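From the Club Armorer: The Old Range Pistols Go to Service

24 Mar 2022

Dear members,

Many of you asked me at the last match why the club pistols are not in the cabinet. They are with me for the yearly service, and this year the work is bigger than usual. I will try to explain what is being done and when you can borrow them again.

The club has two Preda target pistols in 9 mm, which we lend to new members and to guests on the introduction evenings. They were bought used, before my time, and the papers that came with them are not complete. Pieter Maes kept a round count for both of them from the day they arrived, and I thank him for this, as it makes my work much easier. When I opened the first pistol I found that the recoil spring was shorter than the new one by more than a full coil. It still worked, but the slide was coming back with too much force and the frame has a small shiny mark from it. The spring in the second pistol was better. I have replaced both, so that they start again from the same point.

The extractors I have cleaned and left as they are. Nobuhle Fourie told me she had several empty cases stay in the chamber during the winter league, always with the second pistol. I could repeat this only with the cheap ammunition in the gray box, and after cleaning under the extractor claw it did not happen any more. There was a hard cake of old oil and brass dust in this place. Please do not put more oil on these pistols after shooting. One drop on each rail is enough, and none at all near the firing pin.

The rear sights are another matter. On the first pistol the screw for side adjustment turned free, and everybody was correcting by aiming to the left. Gerrit Jacobs ordered a new sight from Flanier. It cost more than we hoped, but the cheaper one from another shop did not fit the cut in the slide. I have fitted it and set it for the 25 meter line with the standard load. 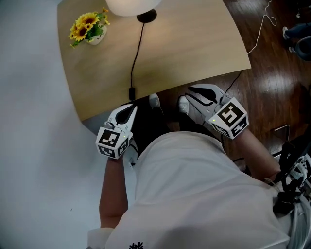 After the sights I tested the triggers with the scale of Anel Oosthuizen. Our rules for the service class ask for a minimum pull weight, and the first pistol was just at the limit. I did not change anything inside. I only measured it ten times and wrote down the lowest result, which is still allowed. If you shoot in the class with a club pistol, you can ask me for the sheet to show at inspection.

Before the pistols go back to the cabinet, each of them must fire 400 rounds without a stoppage. Naledi Tshabalala has offered to help me with this at the Ukatby range, and two or three more shooters would be welcome. The ammunition is paid by the club. You need only your ear and eye protection, and some patience with loading magazines.

The pistols will be free to borrow again in May. Until then, new members can use the .22 pistols, which were serviced in the autumn and are shooting well. The magazines with a red dot on the base plate are the ones with weak springs, so please leave them in the drawer.

Your club armorer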